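Notes pour mon intervention - retour sur la journée portes ouvertes chez Sterero

Bonjour à tous, moi c'est Comfort Owusu, et je vous préviens, je parle vite quand le sujet me plaît !
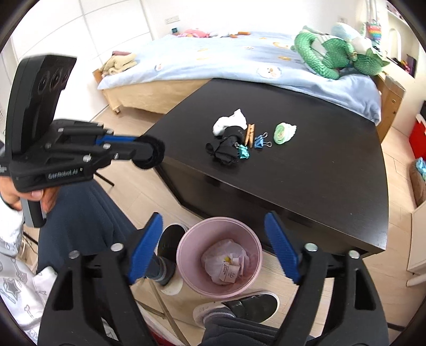

Donc, en avril, j'ai passé une matinée entière à l'atelier d'Emthorpe, et j'en suis sortie avec 13 pages de gribouillis. (Pause. Demander qui a déjà visité un labo de robotique, mains levées.)

Raconter l'accueil : café tiède, badge à l'envers, et tout de suite la démo. On nous a laissé prendre les pinces en main, une dans chaque main. Ma première impression - c'est plus lourd du poignet que je ne pensais. Les doigts s'ouvrent bien large, mais viser un petit objet, une pince à linge par exemple, ça demande un vrai coup de main. J'ai raté 3 fois de suite, devant tout le monde !

Passer au projet Qiu. L'objectif annoncé pour l'année : 3 000 séquences de rangement ordinaire, chaussettes, parapluies, petites serviettes. Ils en avaient 900 le jour de la visite. (Ne pas lire les chiffres trop vite.)

Insister sur le tissu, c'est ce qui m'a le plus bluffée. Une chaussette en boule n'a jamais deux fois la même forme, et l'équipe nous en a parlé pendant vingt bonnes minutes, avec un enthousiasme fou.

Si on a le temps : l'anecdote du parapluie. Sinon, directement aux questions, et rappeler la prochaine visite, inscriptions auprès de moi à la pause.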